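Two-arm cell at Zeltwood is back on towel duty

Monday, July 22, 2024

I drove out to the Zeltwood shop this morning expecting a quick hello and ended up staying through lunch, because the two-arm table cell was finally back up and everybody wanted to watch it (me included!). If you've followed these little updates, you know the cell went quiet when the left gripper started closing crooked. One finger would get there before the other, and on soft stuff like cloth that's enough to drag the whole job sideways.

The fix itself was pretty ordinary. The crew pulled both finger pairs, cleaned out the slides, and put new pads on. Doucette supplied the pads, and they came in a day early, which never happens to me when I order anything. Then they ran the left gripper open and closed 1,000 times with nothing in it, just clicking away in the corner while people answered email. After that the right one got its own 1,000. I asked if that was overkill and got a look.

The part I liked best was the cable check. The wrist cables need enough slack for the arm to reach all the way across the table, but too much slack and you've got a loop catching on the edge. So somebody moves each arm by hand through its longest reach, slowly, and watches the cable the whole way. If it goes tight, they stop and re-clip it. There was a fair bit of re-clipping.

With that done they went on to the wipe-up job, towel under the right gripper and the left one open over the table.

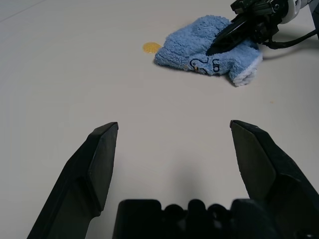
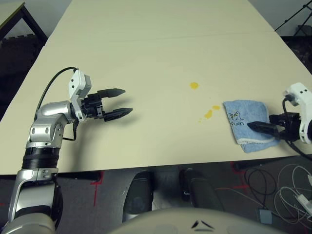
Blue towel, yellow on the tabletop, both grippers in play.

The towel is a good test for a cell that's just been worked on, and I hadn't really thought about why until I stood there asking too many questions. Cloth bunches up. Press too lightly and the fingers skate over the top, press too hard and you're shoving on the table with a very expensive arm. Janach, the outfit that wrote the control software, has a setting for how hard the fingers push down, and the crew had it at 172 before the repair. The new pads are a hair thicker, so they brought it down to 167 and plan to leave it there for now. (No, I don't know what the units are. It's just the number on the screen, and they all seem to know what it means.)

They've also changed the upkeep routine. Finger pads get a look before every shift, the slides get wiped down at the end of the week, and anybody who moves the table has to redo the reach check before the arms are powered for work again. That last one is written in marker on a card by the stop button, in very large letters, so I'm guessing there's a story there.

Next up is the sister cell over at Landwood, which has the same grippers and the same old pads. It'll get the same treatment in October if the parts show up. I've already asked to come along for that one, and I'll bring my own sandwich this time.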